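Garment Care II — notes for unit 6, folding leather and fake leather
(R. Bragança, updated from the September handout, bring your own jacket if you have one)

Reading before class: Veloso chapter on coated fabrics, only the part on creases. Skip the dye section, we did that.

Main point for this unit: coated stuff remembers every fold. Cotton forgives you, this doesn't. So we work on a soft flat surface, usually a bed, with a blanket under the piece. 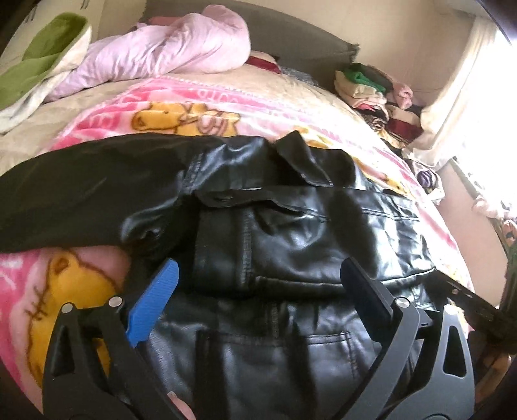
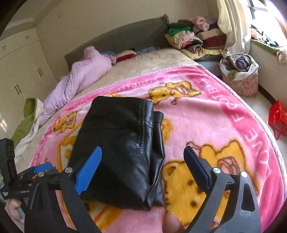

**Why a bed**

- big enough to lay a jacket out with the sleeves away from the body
- fleece grips a bit, so the jacket doesn't slide off while you're folding
- hard tables are OK for shirts. For coated fabric the zipper or snap gets pushed into the layer on top and leaves a mark

**Before folding**

1. Empty the pockets. All of them, inside too. Coins are the worst.
2. Close snaps, zippers halfway.
3. Wipe with a barely damp cloth, then dry cloth. Wait. If it's tacky to the touch it is NOT ready, surfaces can stick together.
4. Check the seams at shoulder and pocket corners. Peeling starts there. Write it on the card before you fold, so the customer doesn't think it was you.

**The fold (jacket)**

Lay it out, smooth from the middle to the sides with a flat hand. No pulling on the sleeves. Collar up first, look under it, then let it settle down where it wants to go. Sleeves come in over the body, loose, one then the other. Follow the seams that are already there — a fold on a seam hardly shows, a fold an inch away shows for months. Last fold bottom to top, and only if it has to go on a shelf. If there's a hanger free, hang it. Wide shoulders, never wire.

Tissue inside the last fold. Not newspaper (ink).

**Pants**

Same idea but easier. Leg on leg, inside seams together, fold once at the knee with a rolled towel in the bend. Don't fold in thirds, I know Karla's old sheet says thirds, ignore it.

**Stacking**

Coated pieces go on top of the pile or by themselves. Never under sweaters. Dark pieces away from pale ones, color can move over in a warm closet. Question from Uldis last time: does a pillowcase work as a cover? Yes, cotton one. Plastic bag no, it traps moisture.

**Creases that are already in**

- hang in the bathroom during a shower, then smooth by hand
- no iron straight on it, ever. Fake leather melts, real leather shrinks
- a heavy book over a towel overnight is fine for small ones

For next class: fold one jacket or one pair of pants at home, leave it 8 hours, open it and write down were the lines are. Half a page is plenty. Rosário is collecting the sheets, hand them to her and not to me, I'll lose them.

Still to add: suede, and the bit about belts.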